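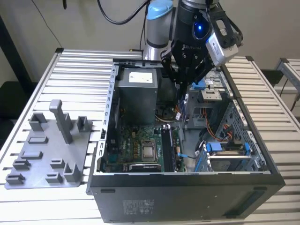

Quiénes somos

Cleter es un taller de desmontaje automatizado de ordenadores de sobremesa. Trabajamos para empresas y centros públicos que renuevan sus equipos y quieren saber qué pasa con cada pieza. Tenemos 2 líneas, Karer y Sopacua, y una capacidad de 230 torres por semana.

Cómo trabajamos

Las normas de la casa caben en una hoja y se aplican igual en las dos líneas. Ningún equipo entra en una célula sin haber estado desenchufado y sin pilas. La velocidad del brazo se limita a 100 milímetros por segundo cuando la pinza está dentro de una carcasa. Los cambios de programa los firma quien los hace y los revisa otra persona antes de volver a arrancar.

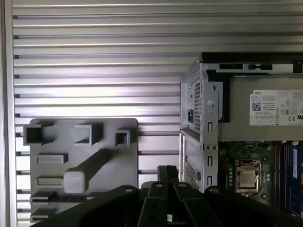
La inspección previa es la parte del procedimiento que más hemos corregido. Antes de dar la orden de marcha, el operario comprueba que la torre está abierta y que los dedos de la pinza no rozan ninguna chapa. Después anota los datos del equipo. En un Dell como este, la etiqueta blanca de la fuente de alimentación lleva las especificaciones, un código QR y el marcado CE, y debe quedar legible para la cámara. Si está rota o tapada, el equipo se aparta y se registra a mano - también cuando hay prisa.

Registro y auditoría

Todo queda en Erkero, nuestro registro interno: entradas, paradas, piezas recuperadas e incidencias. La hoja de normas se revisa cada mes de enero y el cliente puede pedir la versión vigente. Las visitas a la nave se conciertan por correo.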